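Biltthorpe's laundry is back, and my spare room is grateful
August 21, 2020

Well, the shutters are up again on Tondari Lane. If you walked past this morning you will have caught that warm soapy smell coming out of the vents, the one I hadn't noticed I was missing until it went. The Biltthorpe launderette has reopened after 72 days shut, and I was fourth in the queue with two bin bags and a duvet.

For anyone who has moved here lately, it's the only one we've got. The next nearest is a bus ride away, and the bus has been running to a timetable of its own since spring. So a fair few of us have been washing sheets in the bath and hanging them over doors, and I've heard from readers in the flats above the chemist who were paying a neighbour by the load (no names, you know who you are).

Nusrat Hettiarachchi took over the lease in June, when the last owner retired to be near his daughter. She told me the plan was to close for a fortnight and paint. Then the floor came up at the back and there was a leak under it that must have been going for years, and the painting had to wait.

"I stood there looking at the hole and thought, I've bought a pond," she said. She was laughing when she said it, but I don't think she was laughing in June.

The old machines have gone and there are new ones along the left-hand wall, with the dryers where the folding counter used to be. The counter has moved to the window - a big improvement, as you can now fold your pillowcases and watch who's going into the bakery. There's a bench too, and a shelf for swapping books. Somebody has already left three cookery books and a guide to Portugal.

Prices have gone up a bit, I'm sorry to say. A standard wash is £4 and the dryers take coins or cards. I asked about the old tokens, as I've got a jam jar of them at home and I can't be the only one. Nusrat will take them until the end of October, so have a look down the back of the sofa.

Dezső Pintér is back behind the hatch doing service washes, and I was very glad to see him. He has worked there for 33 years and still writes the tickets by hand. He gave me a telling-off about my duvet (too big for the machine I'd picked, apparently) and moved me along to the large one at the end. He also says to please check your pockets, and that he has never once had a customer who did.

One thing still being sorted out is the collection round for people who can't get into town. It used to go out twice a week and there were plenty on the list. Nusrat wants to bring it back, but the van needs work first and she wouldn't be pinned down to a date. If you or someone you look after used the round, leave your details at the hatch and she'll ring you.

Doors open at seven and the last wash is at half past six in the evening. I'm going back tomorrow with the curtains!

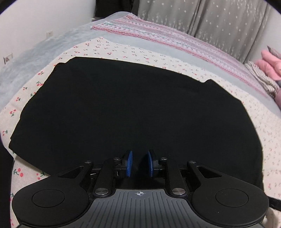
Black cloth, folded, on the bed.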